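Retention rules for a mid-size picture library
Speaker notes, Torunn Moen
Afternoon session, 2:15. Q&A shared with Abbas Safavi.

Slide 1. Title
Name, department, one sentence on the library. Go straight to slide 2. Abbas covers storage costs in the next talk, so leave the price per terabyte to him.

Slide 2. Scope
The talk covers the Harnola library only. Still pictures, no video, no scanned paper. The rules were written in May and applied to one intake batch of 2,673 files. Older holdings have not been touched and I will not speculate on them.
Define "retain" here: the file stays in the searchable library with a full record. "Remove" means the record stays and the file goes. Say this twice. At the last meeting half the questions came from people who thought the record went too.

Slide 3. Why rules were needed
Before the rules, each department kept everything it uploaded. Search results for common terms ran to many pages of near-identical pictures. Staff downloaded the first acceptable file and stopped looking, so the better versions further down were never used.
Second problem: backup windows. The nightly job overran into working hours and the catalog was read-only until it finished. (If asked: yes, the job has been rescheduled as well. The two changes went in separately and the effects can be told apart in the log.)

Slide 4. The order of tests
There are three tests, applied in this order: duplicate, record, legibility. A file that fails one test is not passed to the next.
Duplicate goes first for cost reasons. It is a checksum comparison and runs unattended. Record is a database query. Legibility needs a person.

Slide 5. Duplicate test
Exact matches only. We tried perceptual hashing with a loose threshold and it grouped consecutive pictures of the same whiteboard with different text on it. Tightening the threshold fixed the whiteboards and missed most of the resized copies. For now, resized copies stay.
When two files match, keep the one with the earlier upload time and merge the keywords. Do not merge captions. Merged captions contradict each other.
Result for the batch: 583 files removed at this step.

Slide 6. Record test
A file needs a department, a year and at least one subject term. Uploaders get a notice listing what is missing. Two notices, then the file goes to the holding folder.
Point out that the year field accepts a range. Several departments left it blank when they knew the decade but could not confirm the year. A range passes.

Slide 7. Legibility test
This is where reviewers disagree, so spend time on it. The written rule: remove a picture when its stated subject cannot be made out at full-screen size. The rule refers to the stated subject in the record. A blurred foreground is acceptable if the record says the picture is of the room.
Causes fall under separate codes in the form: focus, exposure, motion, obstruction, other. The code does not affect the decision. It is kept so that departments can be told what they are getting wrong.
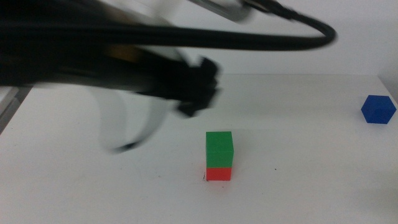
Slide 7. Robot arm and gripper over a white table, code "motion."

Leave the slide up and ask for a show of hands, retain or remove. Do not give the answer before the vote. Then read out two possible subject lines, "gripper fingers, detail" and "robot arm in motion." The first leads to removal and the second can be retained under the same rule. The decision follows from the record, and a reviewer who has not opened the record has not done the test.

Slide 8. Reviewer agreement
Each file at the legibility step was seen by two reviewers working separately. Disagreements went to a third. Most of the disagreements were on exposure. Dark pictures look different on the laptops and on the desk monitors, and the form did not ask which was in use. It does now.
We also set a limit of 5 seconds to open the file and form a first opinion, with no limit on changing it. Longer viewing did not improve agreement. It moved people toward retaining.

Slide 9. Tools
Intake runs on Endus. The review form is a Cinmont template with the code list added. Neither was chosen for this project. Both were already licensed.
Skip the screenshot if past 2:35.

Slide 10. Known faults
Resized copies, as above.
Removed files cannot be requested back after the backup rotation ends. The notice to uploaders did not say so in its first version.
Subject terms are free text. "Bench," "workbench" and "work bench" are three terms.
No rule yet for sets, where one picture is weak alone but needed for the sequence. Reviewers have been retaining the whole set and adding a note.

Slide 11. Next
Controlled list for subject terms, then the older holdings one department at a time, smallest first. Handout has the code list and the text of both notices. Hand over to Abbas.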